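Notes for the staff-room talk, 11 Dec 2021. Slow down, Eleri will wave if I'm rushing.

**Opening**

Hello everyone, thanks for staying on. I'm going to talk about reading aloud to teenagers, and I promise I'll be done in time for the mince pies.

Start with the confession. When I took over Year 9 English I stopped reading aloud altogether. I thought they were too old for it. I'd hand out the book, say "chapters three and four by next lesson", and then get cross when half the room had plainly not opened it. (Pause here. People usually nod.)

Then Gwawr Eynon came in to cover me for a fortnight, and when I got back the class wanted to know why I didn't do the voices.

**What we tried**

So last January Gwawr and I set up a little trial. Ten minutes of reading aloud at the start of every English lesson, by the teacher, with no questions afterwards and no worksheet. I can't stress the worksheet bit enough! Bleddyn Gwynne joined us with his lower sets, and by the summer we had up to 100 pupils being read to most days.

- We picked the books ourselves, one per class
- Pupils could follow along in a copy or just listen
- Doodling allowed, phones not
- If a book was dying on its feet, we dropped it and started another

Mention that Bleddyn dropped two. He won't mind.

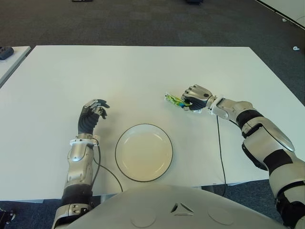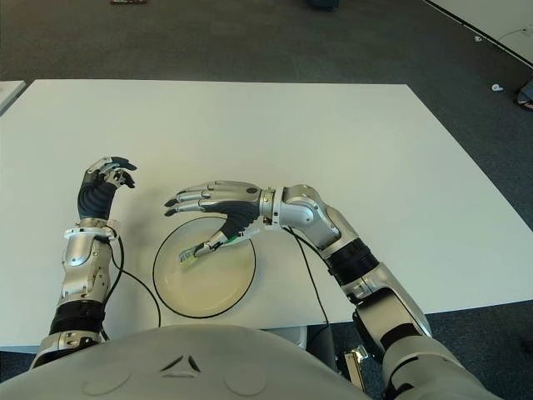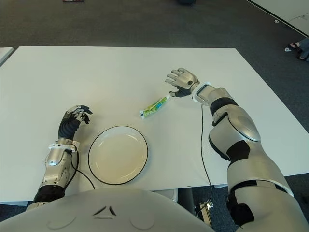
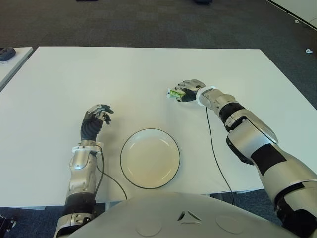

*At the table, two arms in view.*

**What we noticed**

Careful here – we're three teachers with a notebook each, and I don't want to make it sound grander than that. But the library gave us its loan figures, and our classes took out 416 books over the two terms. Sioned Bevan says that's well up on the year before, and she's been running that library long enough to know.

The bit I enjoyed most was the settling. My after-lunch group used to take an age to get their coats off. Now they want to know what happens next, so they tell each other to be quiet, and I get to stand there looking innocent.

Read out the comment from the feedback slips: "I like it because I don't have to worry about getting stuck on a word in front of people." Leave a gap after that one.

**What didn't work**

Be fair about this part, or Bleddyn will be fair for me.

Asking for volunteers to read was a mistake in the first few weeks. The same four hands went up, and everyone else switched off. We went back to teacher only, and later on let pupils sign up in private if they fancied a go.

Audiobooks were mixed. They were handy when I'd lost my voice, but my lot drifted after a few minutes, while Gwawr's loved them. I've no explanation for that and would like one.

Time is the big one. Ten minutes out of every lesson is a lot when you've got a scheme of work to get through. I cut my starter activities and haven't missed them, but exam classes are harder and I'm not going to pretend I've cracked it.

**If you want to have a go**

Read the first chapter to yourself beforehand, out loud, at home. You'll find the sentences that trip you up, and you'll also find the swearing. Stop somewhere annoying, halfway through an argument if you can. Science and history people, please steal this too – Elaine Dantas has been reading bits of old diaries to her history groups and has a folder of extracts she's happy to share.

Book list is on the back of the handout. Sioned has spare sets of six of them, so see her before you order anything.

**Questions**

Likely ones: what about pupils who've already read it, and does it count as homework if they read ahead? (Let Gwawr take the second.) Then remind people to put the chairs back.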